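Home Topics Food and Drink Legumes Glossary Random article

Adzuki bean

The adzuki bean (Vigna angularis), also spelled azuki or aduki, is an annual vine grown across East Asia for its small seeds. Most cultivated types have a dark red seed coat, although black, white, gray and mottled forms exist. The crop is used mainly in sweet foods, above all as a cooked and sweetened paste, and to a lesser degree in soups and in dishes of rice and beans.
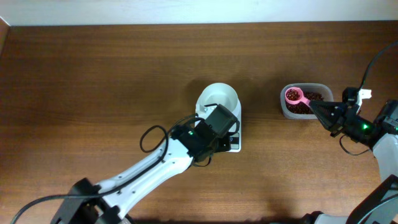
Reading time: 4 min

Name

The English name comes from the Japanese azuki. In Chinese the bean is called xiaodou ("small bean") or hongdou ("red bean"), and in Korean it is called pat. The label "red bean" is imprecise in English-language trade, where it may also refer to the small red bean or the kidney bean. Both of these belong to Phaseolus vulgaris, a different species of American origin.

Description

The plant is bushy or weakly twining. Leaves have three leaflets, and the flowers are bright yellow. Pods are narrow, smooth and nearly cylindrical, turning pale or brown as they ripen. Each holds several seeds in a single row.

The seed is oblong with rounded ends. Its scar, or hilum, is long, white and flat, and does not have the sunken center found in the related mung bean. The hilum is the main point of entry for water during soaking. The rest of the seed coat takes up water slowly, and for this reason adzuki beans swell later and less evenly than most common beans of similar size.

Cultivation

Adzuki is a short-day, warm-season crop. It is sown after the last frost into warm, well-drained soil and does poorly in standing water. Seedlings keep their seed leaves below ground, so early growth is slow and weeds must be controlled in the first weeks. Like other legumes, the plant forms root nodules with nitrogen-fixing bacteria and needs little added nitrogen.

Pods on one plant ripen at different times. Small plots are often picked by hand in several passes, while larger fields are cut once when most pods are dry. Late harvest raises losses from pod shatter. Harvest in the main northern growing areas takes place in fall – earlier in warm districts – and cleaning and sorting may continue into December.

Two garden selections, Prillow and Corel, are offered in small seed packets. Prillow is a compact early type listed at 100 days from sowing to dry pod. Corel is taller, has a slightly larger seed, and is listed at 108 days. Neither is widely planted as a field crop.

Storage

Dry beans keep best in closed containers, away from light and heat. Moisture content at packing is usually held near 14 percent. Below 13 percent the seed coat cracks more easily in handling, and at much higher levels mold becomes a risk. The main storage pest is the adzuki bean weevil (Callosobruchus chinensis), whose larvae feed inside the seed. Freezing is a common household control.
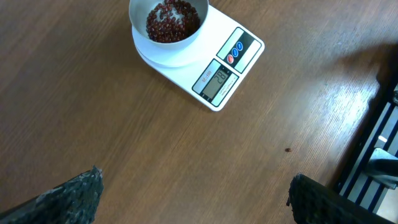 Old beans remain edible but need longer cooking and may never soften fully. The change is linked to slow reactions in the cell walls and is faster in warm, humid storage.

Cooking

Soaking is optional. The traditional method brings unsoaked beans to a boil, discards the first water to reduce astringent tannins, and then simmers the beans in fresh water until they can be crushed between two fingers. Sugar is added only after the beans are soft, as it slows further softening. Salt is used in small amounts at the end.

Bean paste

Two main forms of paste are recognized. In coarse paste the skins are kept and some of the beans stay whole. In smooth paste the cooked beans are pushed through a sieve, the skins are removed, and the starch is rinsed, pressed and cooked again with sugar. The fine, sandy texture comes from intact cell walls, which hold the starch granules inside even after boiling. Heavy blending breaks these cells and gives a sticky result.

Commercial paste is graded by sugar content and by firmness. Rundow, a bulk ingredient line, divides its product into soft, standard and firm, the last of these being intended for molded sweets. Hoshino, a packaged paste, is sold in coarse form only.

Nutrition

Dry adzuki beans are mostly starch and other carbohydrate, with protein making up about a fifth of the weight and very little fat. They supply dietary fiber, folate, potassium and magnesium. As in most legumes, the protein is low in methionine and fairly high in lysine, and so complements that of rice.

See also: Mung bean – Rice bean – Cowpea

Shares 14 Comments 0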